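Guides > Selling Your Island or Shoreline Lot > Part 2: Building the Listing

Setting up your land listing on Manel

Hi again! If you worked through Part 1 you already have a seller account and you've confirmed your email, so we can get to the fun bit, putting the property itself on the site. I wrote this section after listing my own piece of shoreline at Erkurska, and I've left in the spots where I got stuck.

Set aside an evening for it. Manel saves a draft every time you press Next (it does not save if you only close the tab, ask me how I know), so you can stop after any step and come back.

Before you start

Have these next to you:

- your title or deed, with the parcel number
- the most recent survey, if there is one
- tax bills for the last 2 years
- a map with the access route marked, by road or by boat

Step 1. Choose the property type

1. From your dashboard, press New Listing.
2. Pick Whole Island, Part Island or Waterfront Lot.
3. Press Next.

Note: Part Island is for anything that shares land with another owner, even if the other owner only has the lighthouse. I picked Whole Island for a friend's place on Mangundap and the listing bounced back to us the same afternoon.

CAUTION: You can't change the property type once the listing is live. You'd have to take it down and start over, and you lose any saved inquiries when you do.

Step 2. Enter the size and boundaries

1. Type the area exactly as it's written on your survey. Choose acres or hectares from the little menu beside the box.
2. Enter the length of your shoreline in feet. Mine is 700, and I typed it with no comma and no unit, the way the form likes it.
3. Draw the boundary on the map. Click once at each corner, then double-click to close the shape.
4. If the shape crosses over itself, press Undo until the line turns blue again.

Note: The tide matters here! Draw to the high-water line unless your deed says something different. Buyers get very excited about a sandbar and then very unhappy when their lawyer tells them it belongs to the state.

Step 3. Describe the access and anchorage

1. Tick every way a buyer can reach the land: road, ferry, private boat, floatplane.
2. If there's a dock, enter its length and the depth at low tide.
3. If there isn't a dock, write a sentence or two on where a boat can anchor and which wind makes it uncomfortable.

I was tempted to say "sheltered in all conditions" and I'm glad I didn't. Sutrisno Sutanto, who looks over new listings for the Elden office, wrote back and asked me what happens in a northerly. Well, what happens is you roll around all night. I put that in, in nicer words, and two of the people who came out to look thanked me for it.

Step 4. Write your description

1. Keep it under 2000 characters. The counter below the box includes spaces.
2. Put the water supply, power and any buildings in the first paragraph.
3. Save the sunsets for the second paragraph (they all have sunsets).
4. Press Preview and read it once on your phone.

CAUTION: Don't write that the land is approved for building unless you can upload the permit. "Suitable for development" gets flagged too, if your zoning certificate is missing.

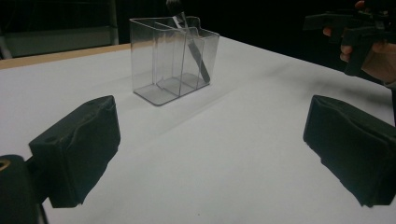

Step 5. Set the price

1. Choose Fixed Price, Offers Over or Price on Request.
2. Enter the amount and the currency.
3. Decide if furniture, boats and moorings are included, and tick the boxes to match.
4. Pay the listing fee, 300 dollars when I did mine.

Note: Price on Request sounds fancy, but I had hardly any messages while I was using it. I switched to Offers Over and my inbox woke right up.

Step 6. Upload papers and send for review

1. Upload the deed and survey as PDFs. These stay private until you approve a buyer's request.
2. Cover your signature and any bank details before you scan.
3. Press Send for Review.
4. Watch your email, including the junk folder, in case the reviewer has a question.

When the status changes to Live, open the listing in a private browser window and try the inquiry form yourself. If your test message doesn't arrive, go to Settings, then Notifications, and switch on Forward Inquiries. Part 3 covers answering buyers and arranging viewings by boat.

Last updated 31 May 2019 | Contact the guide team | © Manel | Back to top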